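Rolla light meter, one year in

9 Apr 2022

I bought the Rolla clip-on meter last May because the meter in my old rangefinder had finally given up, and I was tired of guessing (I'm a bad guesser, ask my first three rolls of slide film). It cost me $141 with shipping, which felt like a lot for something the size of a matchbox. So is it any good? Mostly yes!

It slides into the accessory shoe and has two dials, one for aperture and one for shutter speed, with a little row of lights between them. Turn a dial until the middle light comes on and you're there. No menus, no app, no pairing. I've run 76 rolls past it now and I trust it more than I trust myself.
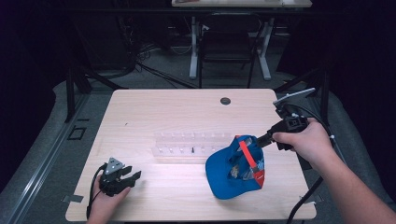
Anel Shabalala wrote in to say the dials on hers came loose within weeks, and that a tiny drop of thread locker on the set screws fixed it for good. Mine have stayed tight, but I did check the screws after reading that, and one of them took a quarter turn. Worth a look if you own one.

Low light is where it struggles. Outdoors, in shade, by a window, no complaints at all. In a bar or at a school concert the lights start flickering between two readings and you end up splitting the difference. My older Visser handheld reads a good stop deeper into the dark, but it's a brick and it needs its own pocket, so guess which one comes along on a walk.

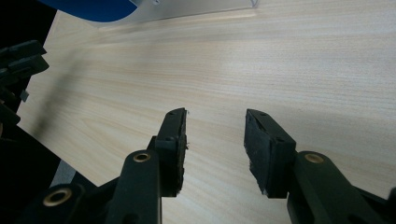 Does it cope with snow, though? Every small meter I've tried turns it gray, and I'd want to know before spending that much.

Fair point, and no, it doesn't do anything clever with snow. It's a plain reflected meter, so you open up a stop or a stop and a half the way you always did. I meter off my palm and add one stop, and my winter negatives came out fine that way.

The battery is the nice surprise. It takes one coin cell, and I'm still on the second, mostly because I left the first one switched on in a drawer over Thanksgiving. There's no auto shutoff, which is silly at this price. The switch is also stiff enough that I use a fingernail.
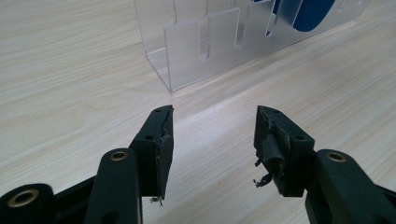
Clear stand on the tabletop

I looked at two others before buying. The Starero is cheaper and has a proper digital readout, but I couldn't see it at all in full sun. The Ivico is gorgeous, all brass, and costs $248, and I just couldn't do it. If you shoot one camera and want it to look pretty, go ahead, I won't judge.

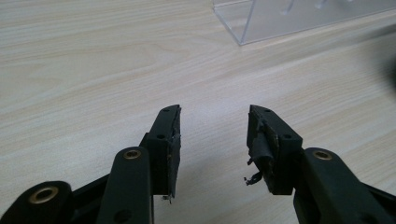
What I'd change

An auto shutoff, first of all. A lock on the film speed ring too, because I've knocked it from 400 to 200 pulling the camera out of my bag and shot 6 frames before I noticed. And a pouch in the box would be nice, mine lives in an old sock.

Would I buy it again? Yep, and I'm already eyeing the black one for my other camera.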